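Keeping the kettle on in Weltthorpe
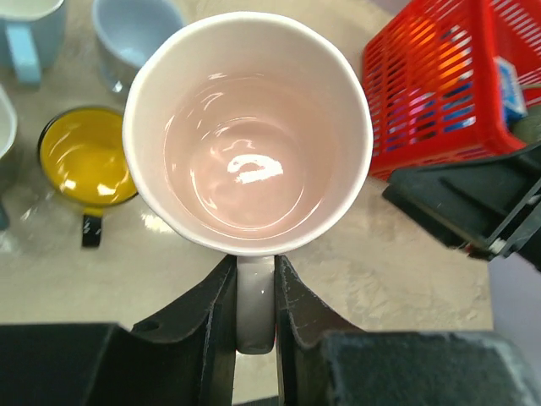 A white mug, seen from above.

The tea room on Janard Street opens at 6 in the morning, before the bakery and well before the bank. Its owner has run it for four years and lives upstairs.

"I used to sell insurance," she says. "I was good at it, but I was on the phone all day. I wanted to see who I was talking to."

She took over the lease when the shoe repair shop closed. The plumbing had to be replaced and the floor leveled. She did the painting herself, in March, with the door propped open and a coat on.

The menu is short. There are black teas, a few herbal ones, toast, and a soup that changes when she gets tired of it. A pot for two comes with a plate of shortbread. She tried sandwiches in the first year and gave them up. "The bread went stale and I ended up eating it. I ate a lot of ham that winter."

Most of her early customers work at the Stasiv depot and come in after the night shift. They want strong tea and they don't want music. By ten it is mostly retired people and parents with strollers.

She has been asked to open a second place in Hutus. So far she has said no. "I'd need a car," she says.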